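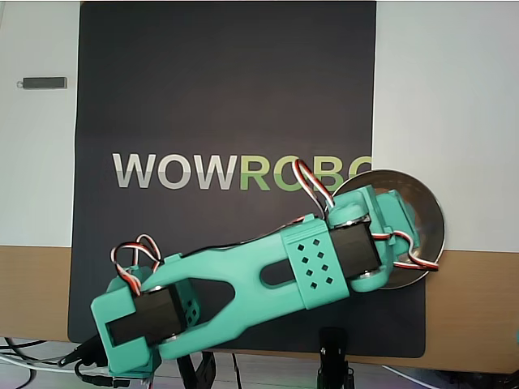

Round shallow metal dish, at the right.

2023-10-10
Paste and lining tests, Rakow ledgers

Continued with the wheat starch paste. The batch from the last entry had small lumps which I did not see until I brushed it on the test strips, and then they were visible through the thin tissue like grains of sand. I threw the batch away. The strips I keep, marked "lumps", in the back pocket of this notebook.

New batch: one part starch, 4 parts water by volume. I let the starch stand in the cold water before heating, and this time I did it properly, for the whole lunch break. Then low heat in the small saucepan, stirring all the time with the wooden spoon. It became thick at 9 minutes, and I continued until it was half transparent and fell from the spoon in one piece. The former recipe sheet says to stop when it is thick. I think this is too early. The paste which was taken off early always smells a little of raw flour and it lets water go on the second day.

After cooling I passed it through the horsehair sieve two times. The second pass is boring but it made a big difference. Please do it too, if you use my recipe. The sieve must go into cold water at once, not hot, or the starch cooks in the mesh and it takes a needle to get it out. (The small sieve was hanging on the hook with dry paste in it again. I soaked it.)

Thinning: for the spine lining I used the paste almost as it came, for the tissue repairs I thinned it to something like milk. I still have no good way to write down the thickness. "Like cream" is not the same for two people. One idea is to let a drop run down a glass plate and measure how far it goes in a fixed time. I will try this when the glass plate is free from under the press.

Tissue tests

Paper from Skunatier, the light sheet and the medium sheet. The light one is the nicer to work with. It tears with long fibers along the water line and it almost disappears on the ledger paper when dry. The medium one is stronger, but it is a bit too white for the Rakow pages, which have gone to the color of weak tea near the edges. I toned one sheet of the medium with a very thin acrylic wash and hung it over the line. The wash collected at the lower edge and made a dark stripe. Next time dry it flat on the plastic mesh.

Torn the tissue in both directions and pasted strips on scrap from the ruined end leaves. Results after drying under felt and weight:

Light sheet, grain parallel to the tear: flat, good. Bends with the page.
Light sheet, grain across the tear: small wave next to the repair. I can feel it with the finger more than I see it.
Medium sheet, parallel: flat, but the page folds at the edge of the repair and not softly. Too stiff for a corner which people will turn.
Medium sheet, across: curled. Not to be used.

So light sheet for the corners and the edge tears, medium sheet only for the hinges and in the gutter. I write it here so that we do not discuss it again every time a new volume is opened.

Ledger 17

This is the worst one of the group. The spine leather is red and powdery and it comes off on everything, also on my sleeves. The sewing is broken in the first sections, but from the middle on it is sound, and I would like very much not to resew the whole book. The text block was glued with a dark animal glue, in a thick layer, and the glue has cracked exactly where the book was opened most. One can tell from the back which years were interesting for the office.

I softened the old glue with a poultice of thick paste, covered with a strip of polyester film. After some time the glue becomes a brown jelly and can be lifted with the bone folder. First I left it too short and had to scrape, which is bad for the folds. The second time I waited longer and it went away nearly without force. Do only one part of the spine at a time. If the paste is lying on the whole length, the last part gets too wet before one arrives there, and the water goes into the folds.

The iron ink is a worry. On the pages with heavy totals the ink has eaten through in the underlines, and there I did not use any water paste at all. For these places I want to try the tissue that is coated in advance and made active with very little moisture. I made no coated tissue today. The gelatin order from Ververidis has still not arrived, and the old jar is yellow and I do not trust it.

Also found between the leaves: a pressed leaf (oak, I think), a strip of blotting paper with mirror writing, and a receipt for lamp oil. All of them in a folder with the page number written in pencil. The leaf has left a brown shadow on both pages. I leave the shadow.

Pressing

Too much weight on the first repairs! The tissue took the pattern of the felt, one sees it in side light. I changed to smooth blotter against the repair, then felt, then board, and a smaller weight. The blotters must be changed after the first quarter of an hour and then again before going home. When I forgot this in the summer, the page dried with a cockle which I never got completely out.

Things for the Imilell report

They ask for treatment time per volume. I can give it for the simple ones but for ledger 17 it would be a guess, and I prefer to leave the field open until the spine is finished. They ask also for the pH of the paper before and after. I made the spot before treatment, in the lower margin of an empty page at the end, and I will make the other one beside it. The meter needed a long time to become stable. Maybe the electrode is old. Check with fresh buffer before believing the value.

The report is due in January, so there is time, but the photos before treatment should be sorted now. Some of the file names have the old volume numbers from before the shelf list was corrected, and they do not match with the labels on the boxes. I corrected the first box only.

Paste storage

Half of the batch is in the glass jar with a thin layer of water on top, in the refrigerator, second shelf. The date is on the lid. Please do not add thymol to it, I want to see how long it stays good without. If it smells sour or has pink points, throw it away and write the day here.

To do
– drop test on glass, with three thicknesses
– soak and brush the small sieve again, still stiff at the rim
– tone new medium sheet, dry flat
– ask Ververidis about the gelatin
– second half of the spine, ledger 17
– new blotters, the present ones have brown spots from the glue
– buffer for the pH meter

Left under weight for the night: the first 2 sections with corner repairs. Blotters changed before leaving.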